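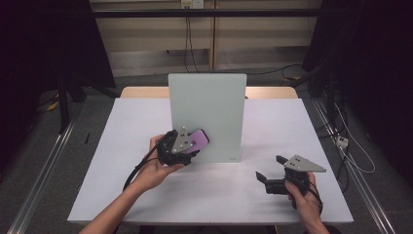 Small upright desk boards go on loan at the Stullow library this week, with 50 of them set aside for people who work or study at home. Borrowers may keep one for the rest of the term.

The boards stand on a table by themselves and take up little room. The panel is a pale mint green, with the maker's name, deli, in small gray letters near one corner. They are meant for shopping lists, phone numbers and homework reminders, and a phone can be leaned against the lower part while its owner copies something down.

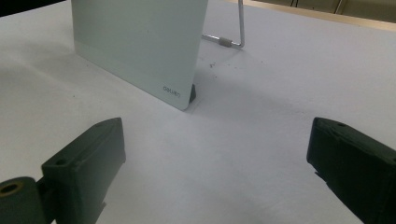
Shakuntala Joshi, who runs the lending desk, said the idea came from a trial in November, when 10 boards went out to families in Rarndale and most of them asked for a second loan.

"People wanted something they could put next to the computer and wipe off at night," Joshi said. "Paper notes were getting lost."

Boards should be set on a flat surface away from the table edge. Ordinary whiteboard markers may be used, but not paint pens. Markers are not included.

Loans begin February 1, 2023, at the front desk. A library card is required, and there is a limit of one board per household. Questions can be directed to Devendra Kushwaha at the same desk.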